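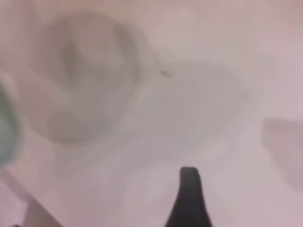 Wrist view, close up. The finger is the only thing in focus.

Dish rack tips from the Skurnine robotics club

We have had the plate loading task on our list since November, and new members keep asking the same things at the bench, so the notes are going up on the tips page. They apply to the two-arm setup. If you are on the single arm, skip the parts about handing over.

The task is simple to say. Plates go from the table into a wire rack, standing up, and come out again without knocking the others over. Most of our lost time had to do with the rack, the plates and the table, and much less with the code.

Choosing plates

Use plates with a raised rim. A completely flat plate gives the fingers very little to close on, and it slides out as soon as the arm tilts. We avoid anything that can shatter. Matte plates are easier than glossy ones because the overhead lights leave bright spots on a glaze, and the wrist view reads those as edges.

Buy all the plates in one size. Mixed sizes sound like a good test, but in a wire rack the small ones lean at a different angle and push their neighbors. Get the basic routine working first and add the odd sizes later.

Different colors help a great deal when you go back through a run. With a set all in one color you can't tell which plate moved. Write the color order in the log before you start, front to back.

Setting up the rack

Put the rack down on the bare table and push on it with one finger. If it slides, a plate that catches on a wire will drag the whole thing along. A bit of shelf liner under each foot fixes this. Double-sided tape works too, but it leaves a residue and you will be the one scraping it off.

Check that the rack doesn't rock. Cheap wire racks are often bent in the box. Set it on the table, press on opposite corners, and bend the low foot down by hand until it sits flat. It takes a minute and saves an afternoon.

Mark the foot positions with pencil. If the rack gets bumped you can put it back without measuring again. Tape marks are fine on a dark table, but on a pale one use pencil, light, and wipe it off at the end.
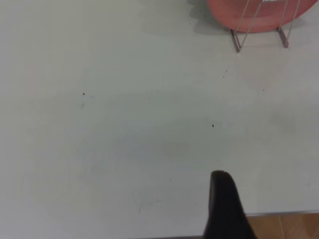

Red plate in the wire stand, with the table edge at lower right.

Keep the rack well in from the table edge. Anything that falls should land on the table and stay there.

Cleaning the table

Wipe the tabletop before every session. Crumbs, pencil dust and bits of tape show up as dark specks on a light surface, and a speck close to the wrist looks bigger than you would think. Our old blob finder from the Clodance kit once spent a full run chasing one. A damp microfiber cloth is enough. Dry the table afterward so the rack feet don't skate.

Wipe the fingertips too. Use the same kind of cloth, with the power off. Grease from handling builds up on the pads and the grip gets worse so slowly that you blame your settings.

Hands and closing speed

Start slow. Close on the rim, stop, look, then lift. For the first 3 lifts of any session, keep a hand on the stop button and the other hand behind your back. Reaching in to save a plate is how people get pinched.

Grip the upper rim and leave the lower rim free, as that is the part that has to find the slot. Bring the plate in tilted, let the bottom edge touch down between the wires, and straighten it last. If you come straight down with the plate already upright, you need to be almost perfectly lined up.
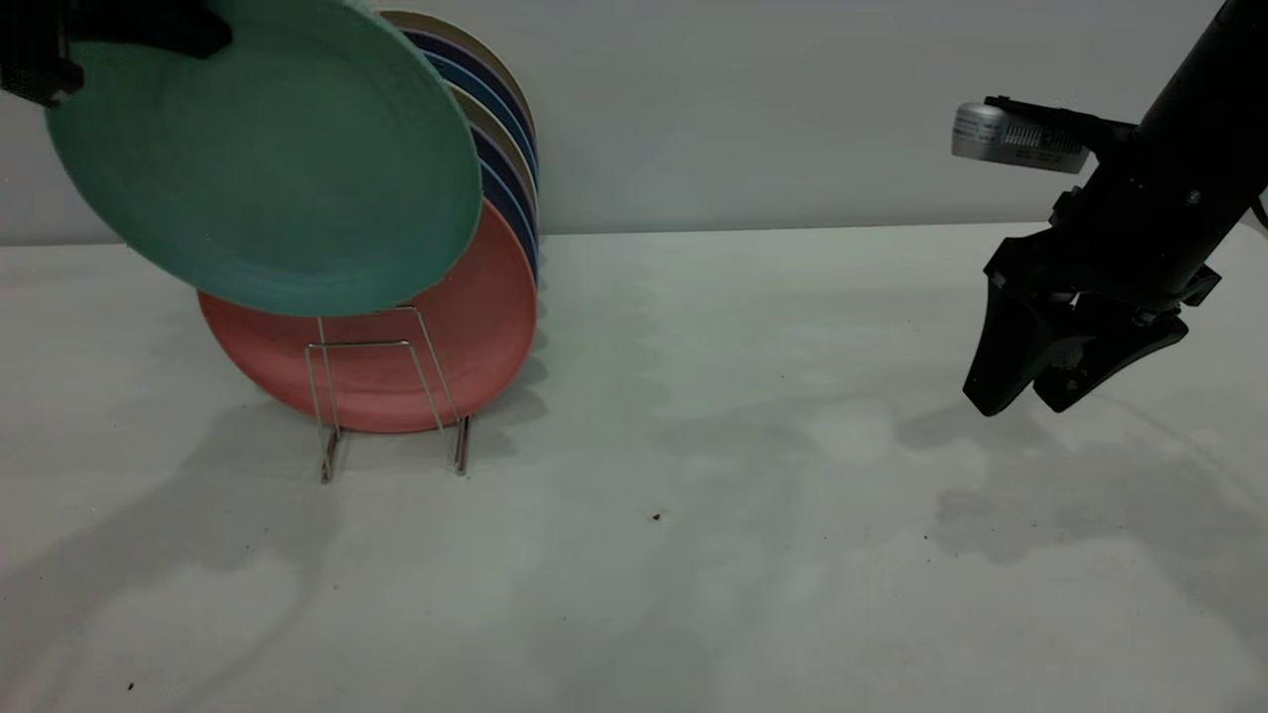
Load from the back of the rack to the front. It keeps the open slots where the arm can get to them, and the plates already in place stay out of the way of the fingers. When unloading, go front to back.

Park the arm you aren't using with its gripper open and well clear of the rack. Don't park it over the slots, even high up. Its shadow moves across the plates whenever somebody nudges it, and the fixed view picks that up.

Keeping a log

Write down every attempt, including the ones you stopped yourself. The club log now has 1249 entries for this task, and the first 100 are close to useless since we only wrote "worked" or "didn't." Put down the plate color, the slot, which arm, and one line on what went wrong. "Caught left wire" is plenty.

Back up the log to the shared drive before you leave. The Guerra laptop is slow to wake and tends to lose whatever was typed last.

Before the Pumitz meet

Practice on a table that isn't ours. The height will be different and so will the light. Pack shelf liner, pencils, two cloths, a spare rack and the plates wrapped in a towel. Racks go on top of the box, never under the plates, or you will be bending feet again when you get there.

Updated December 8, 2020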